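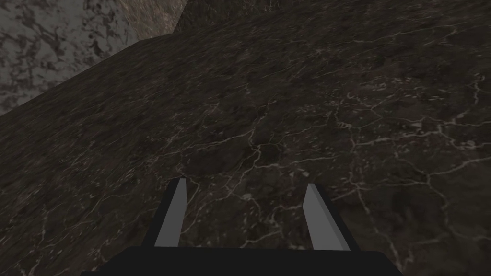

Why does a cricket ball swing?

A cricket ball has a raised line of stitching around its middle, called the seam. It looks like decoration. Batters wish it were.

When a new ball is bowled fast with the seam tilted to one side, the air slides past smoothly on one half and gets tangled up by the stitches on the other. Tangled air clings to the ball a little longer before letting go, so the ball gets nudged sideways, toward the side the seam points to. Bowlers call this swing. Batters call it other things.

After a while the leather gets scuffed. So fielders spend the afternoon rubbing one side of the ball on their pants, which is why a bowler often has a big red smear on one leg. The other side is left to get rough. One shiny half and one rough half keep the ball swinging.

Try it with a tennis ball. Cover one half with smooth tape, then throw it to a friend 20 steps away. It should curve. If it doesn't, tilt it a bit and throw again. Ivone Prado, who coaches the under-tens at Idingate, needed 23 tries and says the first 22 were practice.

Words to know
Seam: the stitched ridge around the ball.
Swing: sideways movement through the air.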